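Tempo de leitura: 3 minutos
Imprimir | Enviar por e-mail

Bancada, fundo e recipientes: notas de um dia aberto na Nernari

18 de agosto de 2023

O dia aberto da oficina Nernari foi dedicado à automação de pequenas tarefas de bancada. A demonstração principal, montada com a Wallier, usava braços robóticos sobre um tampo marmoreado, dentro de uma estrutura de perfil de alumínio. Seguem as notas que servem a quem tem uma bancada em casa, na cozinha ou na garagem, com ou sem motores.

Superfície de trabalho

Um tampo com veios disfarça riscos e pó, mas também esconde peças pequenas. Um parafuso escuro sobre um veio verde-escuro perde-se com facilidade. Para montagem miúda, convém colocar sobre o tampo uma folha lisa e clara e retirá-la no fim. Antes de começar, passar um pano húmido e deixar secar; depois, verificar com luz rasante — uma lanterna pousada de lado basta — se ficaram grãos ou pontos de cola. 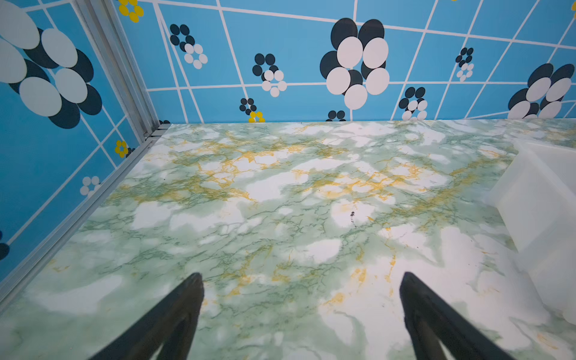

Garra de dois dedos sobre o tampo marmoreado, com um recipiente translúcido à direita.

Os dedos da garra têm pontas rombas. Para pegar em objetos moles à mão aplica-se o mesmo critério: pinça de ponta larga, pressão baixa, contacto em dois lados opostos. A pinça fina fica reservada para fio e componentes.

Paredes e fundo

Papel de parede com motivos grandes é adequado a um recanto de oficina, desde que seja lavável. Aplicar em painéis separados, um por parede, com a junta no canto. Assim substitui-se só o painel danificado. Atrás da zona de corte ou de pintura é preferível uma cor única, porque o padrão cansa a vista em trabalho demorado.

Recipientes

O plástico translúcido fosco deixa perceber se há alguma coisa dentro sem levantar a caixa. Para trabalho repetido, um tabuleiro baixo é mais prático do que uma caixa funda: a mão entra de lado e o conteúdo não se amontoa. Se o tabuleiro escorregar, cortar um retângulo de tapete antiderrapante ligeiramente menor do que a base.

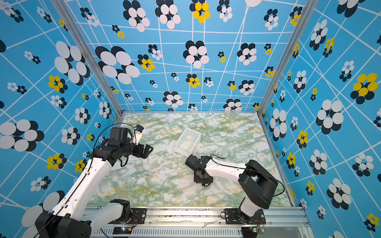
Caderno Duline de Oficina — n.º 208, p. 16

Os dois braços estão fixados junto à calha da frente e alcançam o tabuleiro a partir de lados opostos. Numa bancada doméstica a disposição equivalente é simples: peça ao centro, ferramentas da mão esquerda à esquerda, as da direita à direita, nada que obrigue a cruzar os braços.

Cabos

Um cabo que acompanha uma parte móvel precisa de folga. No braço esquerdo, o cabo faz um arco largo por cima do punho e do cotovelo. Para um candeeiro articulado ou um berbequim suspenso:

— abrir a articulação até ao máximo antes de prender o cabo;
— usar clipes no troço rígido e deixar livre a zona da dobra;
— repetir o movimento completo e procurar pontos de tração.

Fixação

As bases aparafusadas ao perfil dispensam furos no tampo. O mesmo perfil aceita um torno pequeno ou um suporte de rolo. A Mulder, presente com uma banca de acessórios, vendia porcas deslizantes em sacos de 9 unidades. Reapertar depois da primeira semana de uso.

A próxima sessão aberta está prevista para novembro.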